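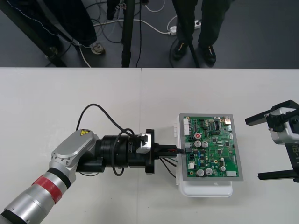

How many demonstrations does a connector insertion need before the policy is worth testing? For a harness plug going into a board header, we stopped at 425 and threw out the ones where the operator paused too long.

Suryani Kwok did most of the teleoperation in October. Her advice was to slow down over the last few millimeters and let the wrist settle before pushing – force spikes in the recordings came mostly from hurrying. 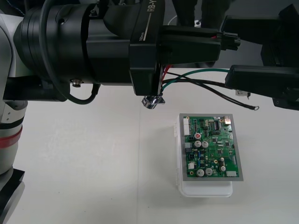 The wires are the harder part. A board stays where it is put, but a harness hangs differently on every grasp, so I now log the grasp point as its own field. Of the first 273 episodes, up to 40 percent lack it and will need relabeling.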